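Arrendar a casa sem agência: o que aprendi em nove meses

11/6/20

Em fevereiro decidi arrendar o apartamento de Jidville por minha conta. Até aí estava entregue a uma agência, a Wirkuseo, que tratava de tudo e cobrava uma percentagem da renda todos os meses, mais uma taxa de 300 euros sempre que mudava o inquilino. Não tenho queixa do trabalho deles. Fiz as contas ao ano anterior, vi que me tinham ficado com 1.089 euros no total, e quis perceber se conseguia fazer o mesmo sozinho.

O apartamento é pequeno, 61 metros quadrados, segundo andar sem elevador. Comprei-o quando ainda trabalhava em Didimstead e vivi lá quatro anos. Depois mudei de cidade e ficou para arrendar.

O anúncio

Escrevi o primeiro anúncio numa noite e saiu mau. Pus as características todas seguidas, sem parágrafos, e esqueci-me de dizer que não há elevador. Resultado: três visitas perdidas numa semana, duas delas com pessoas que tinham carrinho de bebé. Reescrevi tudo. No segundo anúncio a escada aparece logo na segunda linha, a renda e a caução na terceira, e só depois vem o resto. Recebi menos mensagens e as visitas passaram a correr melhor.

Também deixei de responder por telefone. Peço que escrevam, digo as horas que tenho livres ao sábado e marco as visitas de meia em meia hora. Quem está mesmo interessado aceita.

A escolha do inquilino

A agência pedia recibos de vencimento, contrato de trabalho e declaração de rendimentos. Pedi o mesmo. Houve um candidato que ofereceu 3.000 euros adiantados para saltar essa parte e eu disse que não – se calhar era boa pessoa, mas sem papéis não tinha maneira de saber. Acabei por arrendar a um casal que entregou tudo em dois dias e que quis ler o contrato comigo, cláusula a cláusula. Demorámos uma tarde inteira. Alterámos duas coisas: o prazo de aviso para obras e quem paga a revisão do esquentador (pago eu).

O inventário

Como a casa vai mobilada, o inventário é um anexo do contrato. O da Wirkuseo tinha uma página e dizia coisas como «cozinha equipada». Quando o inquilino anterior saiu, faltavam panelas e ninguém conseguia provar quais eram. Refiz a lista divisão por divisão, com o estado de cada peça e uma coluna para observações. Os riscos e as manchas que já lá estavam ficaram escritos. As duas partes rubricam todas as folhas.

As reparações

Em nove meses tive três chamadas: um estore preso, uma torneira a pingar e o intercomunicador do prédio, que afinal era assunto do condomínio. Paguei as duas primeiras no próprio dia. Tenho uma pasta com as faturas e uma folha de cálculo muito simples, com data, valor e quem fez o trabalho. Para as coisas pequenas chamo a Lu, uma empresa de reparações da zona, que cobra a deslocação à parte mas aparece quando diz que aparece.

O que passou a estar no contrato sobre limpeza é curto: a casa é entregue limpa e devolvida limpa, incluindo placa, forno e frigorífico. Antes dizia «em bom estado de conservação» e cada um lia aquilo à sua maneira.

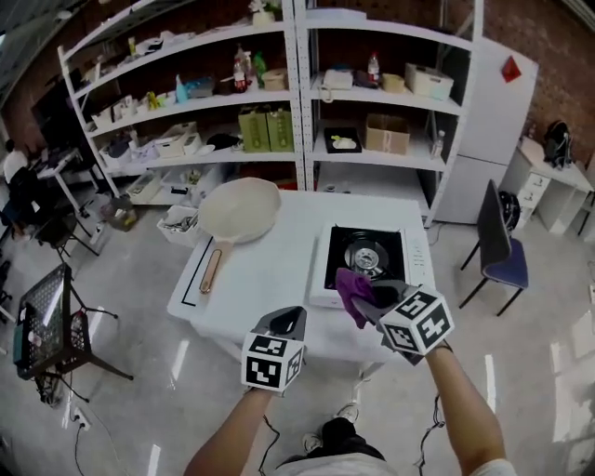
As contas até agora

Gastei menos do que pagava à agência, mesmo somando o anúncio e as horas de uma solicitadora para rever o contrato. O meu tempo não está nessa conta. Na altura das visitas foram quatro sábados seguidos, e a viagem até Jidville ainda é comprida.

Em fevereiro vejo a atualização da renda e a renovação do seguro. Já pedi duas propostas e estou à espera da terceira.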